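Kitchen Corner: bags, bottles and a bit of a confession

I've been unpacking groceries wrong for years. My habit was to dump everything on the counter, stuff the bags in a drawer, and then wonder on Friday night why I couldn't find room to chop an onion! So in June I started doing it the other way around, and kept the bags out on the counter as sorting bins while I work. One for bottles, one for cartons and wrappers and all the crinkly bits. It takes me 2 songs on the radio, tops.

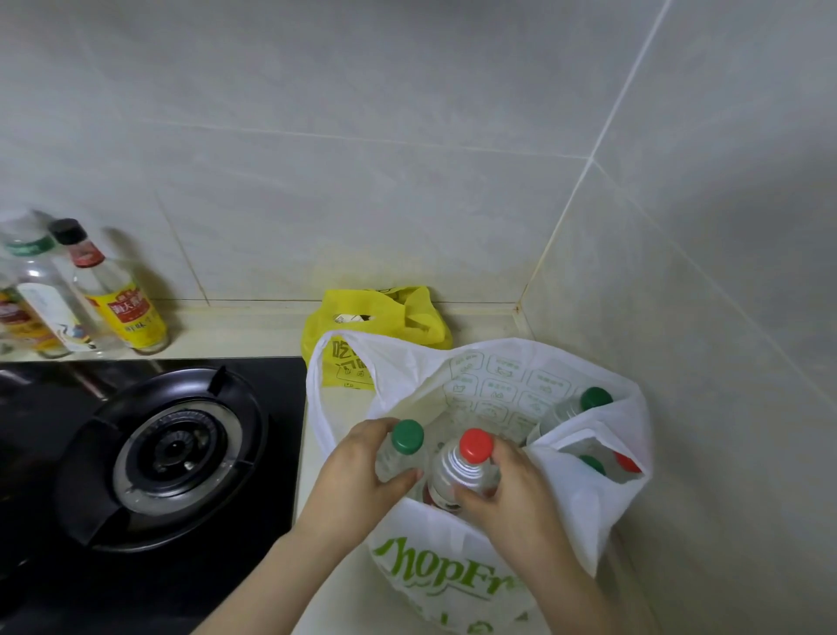
White bag, yellow bag, and the corner next to the stove.

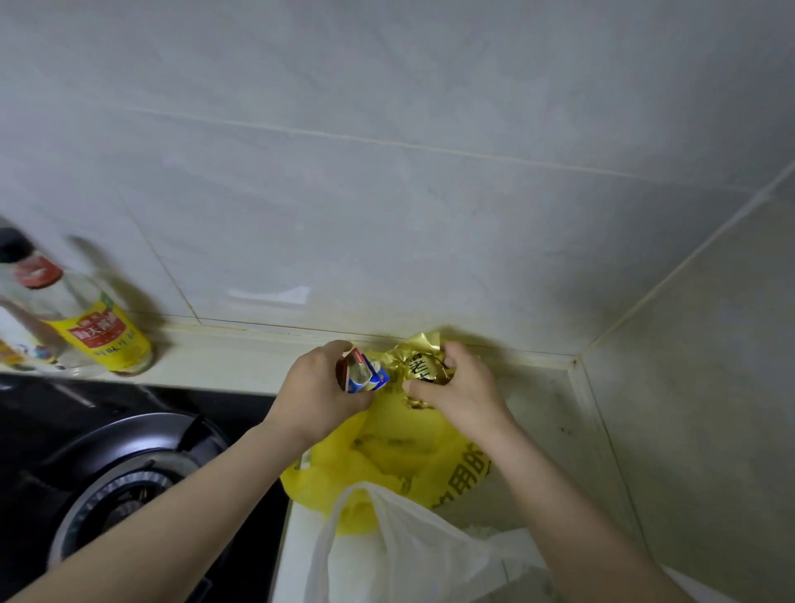

My one rule is that small bottles stay upright, caps on (I learned that with a very sticky vinegar and I'm not going through it again). Cartons I squash flat if they'll let me. Foil just gets scrunched, which I find weirdly satisfying.

A reader, Josefina Cabral, wrote in after the last issue to say she ties a knot in one handle of her "keep" bag so it never goes out with the trash by mistake. I love this and have stolen it already. If you've got a trick of your own, send it over! We're up to more than 400 of you on the list now, and I do read every note, usually with coffee, usually before I've cleared the counter.

Next month: the spice shelf. Wish me luck.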